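Stotcombe Robotics Club
Progress report to the Aasen Fund
Jan 5, 2026

58 shares 4 comments

Hi again! We've reached the halfway point of the grant, so I owe you an update, and I'm happy to say there's plenty to tell. The kitchen project (the students named it Dinano back in the fall and it stuck) has gone from a sketch on a whiteboard to an arm working over a real tabletop.

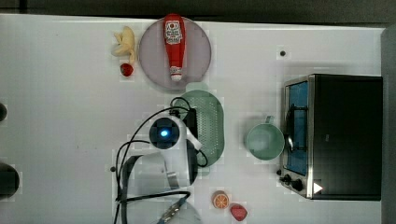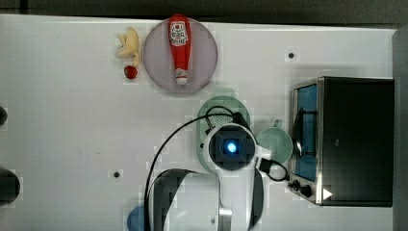 The Dinano table, with the ketchup bottle on its plate and the toaster oven off to the right.

We set ourselves a target of 2000 recorded runs by the end of the school year and we're at 556 so far. That's a bit behind where I hoped we'd be, mostly my fault — I let the club spend too long arguing over the task list. They wanted a full breakfast! We settled on short jobs, moving one item from one spot to another, and things sped up right away.

Training is the slow part. Our first model learned from 400 runs and was pretty hopeless with the fruit, though it did fine with the bottle. The students think they need more variety in where things start out, so they've drawn up a chart of starting positions and are working through it after school. I like that this came from them.

On the money side, the biggest purchase was the spare set of cables from Ekis, plus some clamps. We still haven't touched the travel line. I'd like to move part of it over to computer time if that's okay with you, and I can send a revised budget this week.

Still to do in January: retrain on everything we have, get the younger group comfortable running the arm, and pick a date for the open house. You're very welcome to come — just let me know how many seats to save.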